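3.2 Narrow-necked vessels

Of all the table objects in the Povham set, the narrow-necked ones gave us the most to think about. A bowl or a mug tells you at once where it wants to be held. A form with a slim neck over a broad, rounded base offers two good places, and people in our May sessions were wonderfully divided over them. Of 59 handlings of such forms, 37 began at the neck and the rest lower down.

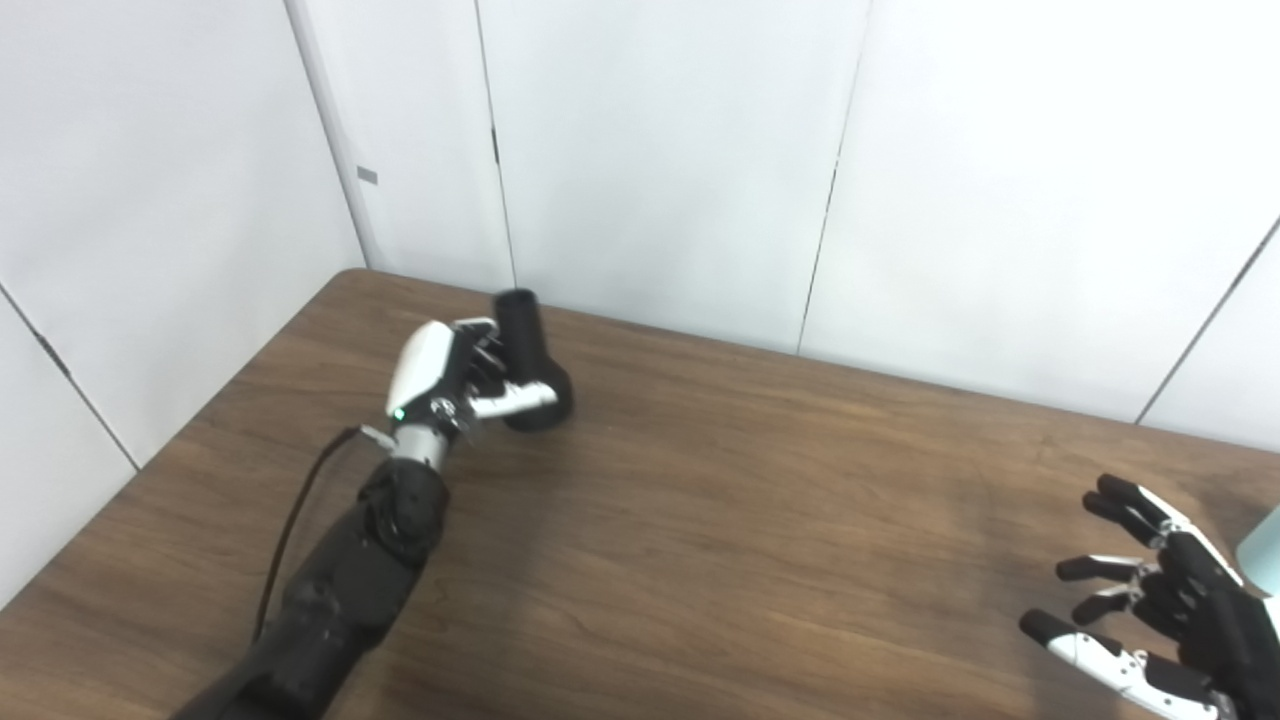 We had expected weight to settle the matter, as Hämäläinen argues for jugs and bottles. Shape seems to count for more. The neck is close to the width of a handle and invites the fingers to close round it, while the swelling below gives the thumb something to rest against. Colour played a part we had not planned for — on a brown wooden table a matt black surface shows few highlights, and several people said they judged the curve of the base by its shadow.
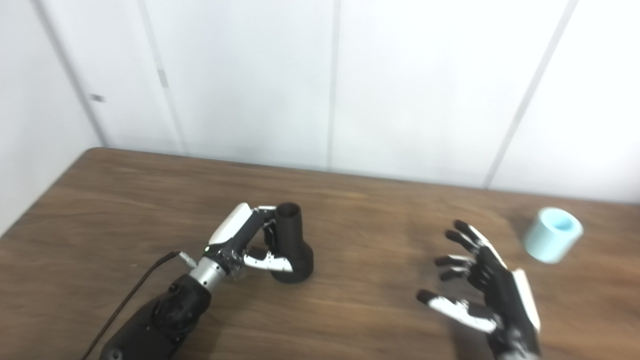

Fig. 4. Black vessel with a narrow neck and flared base, on the wooden table; pale blue cup at far right.

The same 26 people later sorted the Skivard cups by how easy they looked to pick up, and here there was hardly any disagreement. We find this contrast delightful. It suggests that the Pluren scale, which gives each object a single score for ease of holding, hides a real difference between things with one obvious grip and things with two. Section 3.3 takes up the question for lidded pots, where the knob adds a third.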